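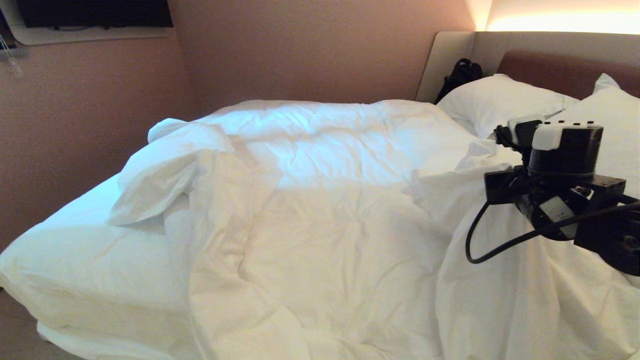 New Good-Practice Rules for Robots That Make Hotel Beds

Apr 25, 2019

A working group led by the hotel operator Fonden has published its first set of good-practice rules for robots that handle bedding in guest rooms. The document is 22 pages long and is meant for hotels, for robot suppliers and for the cleaning companies that work between them. It covers duvets, sheets and pillows. Bathrooms and minibars are left for a later edition.

The text was prepared during the winter by Fonden, the robot maker Trimano and the laundry company Paisan. A first draft was sent out for comments in December, and 571 comments came back, many of them from housekeeping staff. According to the editor of the rules, Bríd Mac Mathúna, the comments changed the document more than the group expected.

"We had written a lot about force and speed, and very little about the things that people leave on a bed," she said. "The housekeepers wrote to us about phones, glasses, medicine and, in one case, a sleeping cat. So this chapter is now the longest one."

The main rule of that chapter is simple. A robot must not pull, lift or fold a duvet before the bed has been checked for personal belongings. If a bag, a piece of clothing or any other object of the guest is on the bed or against the pillows, the robot may work only on the part of the bedding that is clear of it. It must never move the object itself. A thick duvet with a raised fold is to be treated as if something could be under it, and the first lift must be slow and made from the edge of the bed.

Other rules concern the gripper. Fingers must have no sharp edge which can catch the fabric, and cables outside the arm must be fixed so that a loop cannot be caught in the bedding or on a headboard. The contact parts are to be wiped between rooms and changed after 2000 grips. Each gripper must also carry a label with its number, so that a damaged duvet can be traced back to the tool which handled it.

On privacy the group is strict. Camera pictures taken in an occupied room may be used only for the task, and they must be deleted after 4 hours if there was no incident. Hotels that want to keep pictures for training their robots need written permission from the guest, and this permission cannot be a part of the normal check-in form. The robot may not start work while a guest is in the room – even when the guest says that it is fine.

Not all are satisfied. Thongchai Boonyarit, who manages the rooms department at the Gandeo hotel, took part in the last two meetings and thinks that the deletion time is too short.

"A guest often calls us the next day, when he is already home, and says that something was broken," he said. "Then we have no picture to look at. I understand the reason, but for us it is a problem."

Mr. Boonyarit would also like to see clearer words about who pays for torn bedding. The present text says only that the hotel and the supplier should agree on this before the first robot is installed.

The rules are voluntary. Hotels that follow them can state this on their website after an inspection of their rooms and records by a person from outside the company. Comments on the first edition can be sent to the working group until December.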